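Review: Neno two-jaw hand-held gripper, after one budget cycle

We bought the Neno for produce handling trials at Borkville, where the open question was whether to fund a fixed arm next year or keep collecting grasps by hand. I wrote the purchase request, so this review leans toward cost and planning. Diane Gosselin ran most of the sessions and her notes are used throughout.

Price. The unit was $879 with one set of finger pads. The quote from Plirkeo for a comparable tool was lower on paper but left out the pads and the charger. Once those went on the order the gap closed to $20, and the Neno had the shorter lead time. Replacement pads are $78 a set. Budget for them from the start. We did not, and the second set came out of the consumables line, which Ayman Azar noticed.

Mechanism. Two mirrored fingers on pinned linkages, with ribbed pads on the inner faces. The linkage is stiff enough that the fingertips stay in line when the load sits off center. There was slight play in ours on delivery. It has not grown. The grip trigger is heavy for small hands, and Diane limited sessions to roughly 80 picks before swapping operators. Plan labor on that figure and not on the one in the brochure.

Deep containers are the hard case. The arms are wide at the elbow and need to open before the fingertips reach the item, so wall clearance matters more than the listed jaw opening. Measure your bins before ordering.
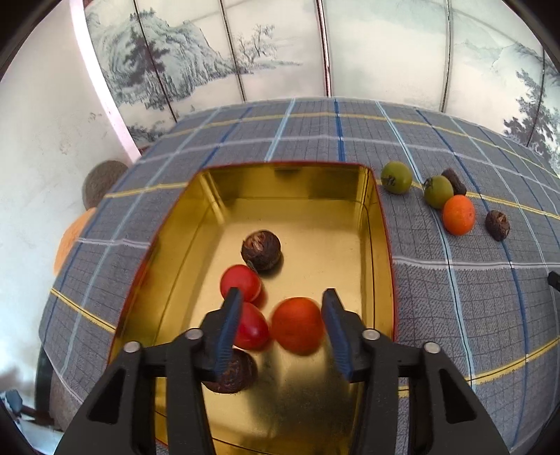
Neno reaching into the deep gold box. Mixed produce, blue ribbed pads fitted.

Small round items such as cherry tomatoes are manageable singly. When two items touch, the operator has to choose an angle that gets one pad between them, and this is where most of our session time went. Wrinkled produce gives the pads more to hold but varies in shape, so the first attempt is less predictable.

Reflective bins cost us extra hours at the review stage. If the recordings will be used for training, include at least one shiny container early and see how your pipeline copes before committing to a full schedule.

Support. One email to Neno about the linkage play, answered in two working days with a torque value and a drawing. The manual omits both.

Would I approve it again? Yes, for a team still deciding what to automate. For a single known item in a shallow tray, put the money toward the fixed arm. Our request for next year lists a second Neno, three sets of pads and no arm.

Reviewed by Jihad Kanaan

14 comments | 31 shares

Related
Ogundipe bench mount: short review
Pad wear: when to replace
What to ask for in a gripper quote
Planning operator hours for hand-held collection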